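Most of the trouble in a shared workshop comes down to bottles. Glue, oil, cleaner, the cold tea that somebody mistook for cleaner. What follows is how we keep ours in line at Lirkcombe, written up after a bad week in June and edited by Hongmei Ding, who took out the swearing.

## Bottles on the bench

**Lay out what you need for the job and put the rest back on the shelf.** A bench will hold as many bottles as you own, and it will go on holding them until you need the space to work.

**Check the cap before you lay a bottle down.** Screw it tight, turn the bottle over above the sink and give it a squeeze. Thirteen seconds is plenty. I used to skip this. I also used to own a suede tool roll.

**Keep the caps pointing the same way.** It looks fussy, and Baoshan Guo will tell you so at length, but you can run your eye down the row and spot the one that's weeping. Labels go face up for much the same reason. Two bottles of the same color can hold very different things, and sniffing them to find out is a poor system. 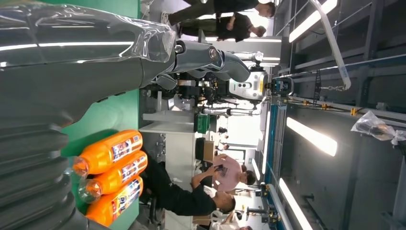

**Round things roll.** If your bench has even a slight tilt (ours does, and has since we moved it in to replace the one with the *bad* tilt), lay a strip of non-slip drawer liner under anything lying on its side. A folded dish towel works too, until someone borrows it to dry a mug.

**Pick a bench top you can see a spill on.** Bright colors are good for this. Our old brown one hid linseed oil so well that Soledad Cantero leaned in the same puddle twice on a Monday.

## Wiping down

Warm water and a drop of dish soap will shift most of it. For dried glue, lay a wet rag on the spot, go away for 25 minutes, then use a plastic scraper. An old store card is fine. Don't use the metal one, however confident you feel.

Do the wiping at the end of the day, with everything lifted off. Wiping neatly around the bottles leaves you with a clean bench and a set of sticky rings.

## Refills

- Never top up a bottle that has lost its label. Empty it safely and start over.
- Write the date on a bit of masking tape when you open something new.
- Fill to the shoulder and leave some air at the top.
- Big jugs live on the floor. Guangming Meng once put a full one on the top shelf and we are still finding it.

Drawer liner is in the left-hand cupboard, under the sandpaper. Please cut it straight.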